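Fagerlund Opens the Door on a Kinder Kind of Bathroom Renovation
Family-owned firm launches Flullik, a planning service for people who want to stay in the homes they love

FOR IMMEDIATE RELEASE
15/07/2026

Fagerlund, the family-owned home renovation firm best known in these parts for its kitchens, is delighted to announce the launch of Flullik, a bathroom planning service for older homeowners, for people living with an injury or a long-term condition, and for the sons, daughters and neighbours who so often end up holding the other end of the tape measure.

The service opens for bookings today, and the first home visits will begin in September. It has been a long while in the making (longer than any of us would have guessed when the idea first came up over a pot of tea in the showroom), and we are very glad to be able to talk about it at last.

Flullik starts with a visit and a conversation. One of our planners comes to the house, sits down with whoever lives there, and asks how the day goes — which side they get out of bed on, where the towels are kept, whether the grandkids stay over, what they reach for when the floor is wet. Only after that does anyone look at a tap. The planner then draws up a layout to scale, with a written list of suggested changes in plain language, and the household is free to take that list to any tradesperson they like. There is no obligation to have the work done by Fagerlund, and we mean that quite sincerely.

"My mother lived in the same house for 47 years, and the bathroom was the room that very nearly moved her out of it," said Kadri Šimkus, founder of Fagerlund and the person who has carried the Flullik idea from the beginning. "The hallway was fine, the stairs were fine if she took her time, and the garden kept her going. It was the tub. She had to step over the side of it, and one winter she stopped wanting to. We put in a level shower and a couple of well-placed rails, we picked a tile in a colour she liked, and she stayed. I have thought about that job more than any other I've ever done, and I would love for more families to have the same thing."

Every Flullik plan looks at the height of the toilet and the clear floor beside it, the swing of the door, the lighting between bedroom and bathroom, the reach to shelves and switches, and the places where a wall may need strengthening before a rail can be fixed to it. Planners are also asked to pay proper attention to how the room will look. We have heard from a great many customers over the years who put off a sensible change for fear that their bathroom would end up feeling like a clinic, and we have every sympathy with them. A grab rail can be a lovely thing in a warm metal finish. A shower seat can fold away behind a curtain somebody chose for themselves.

There are three ways to book. The short visit takes an hour or so and covers one bathroom. The full visit takes in the whole route from bedroom to bathroom and includes a follow-up call once the household has had time to mull over the plan. Families who live a fair distance from the person they're helping can ask for a shared visit, where they join by phone and receive their own copy of everything afterwards, so that no one is left relying on a hurried summary at the end of a long day.

Drawings for each plan will be prepared with Zinbridge, the design studio that has worked alongside Fagerlund on its kitchens for the past eight years. Kęstutis Petrauskas, who leads the studio, spent much of last winter reworking the way its plans are laid out on the page, with larger lettering, fewer abbreviations and a good generous margin for notes.

"A plan is a letter to the person who lives there," said Petrauskas. "We tried ours out on six households before we were happy with it, and I'm grateful to every one of them, including the gentleman who sent his back covered in green ink. He was right about nearly all of it. The symbols we'd been using for years made perfect sense to us and to the plumber, and to absolutely no one at the kitchen table."

Those six trial households will each receive their finished plan with our compliments, along with our heartfelt thanks for the patience, the frank opinions and (in one memorable case) the rhubarb loaf.

Bookings can be made at the Fagerlund showroom or by telephone during business hours. Gift bookings are available too, and may be made out in the name of a parent, a friend or a neighbour, though we do gently suggest having a chat with them first. Anyone who would like to see a sample plan before deciding is warmly invited to drop in, and the kettle is generally on.

About Fagerlund
Fagerlund designs and builds kitchens and bathrooms, with a showroom, a workshop and a long-standing fondness for old houses. Flullik is its first service offered separately from building work.

Media enquiries
Please ask for Kadri Šimkus at the Fagerlund showroom. Interviews with Kęstutis Petrauskas can be arranged through the same office, and we're happy to help with both.

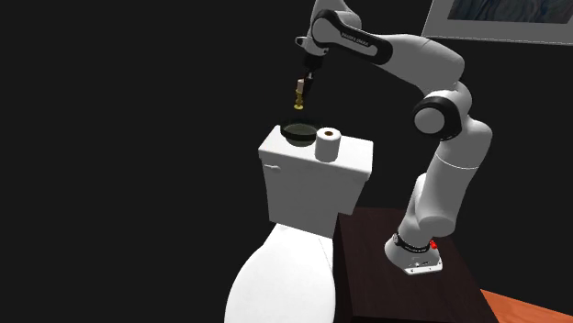 Both pictures are computer renderings.
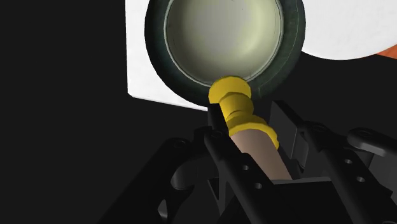
Reading time: 5 minutes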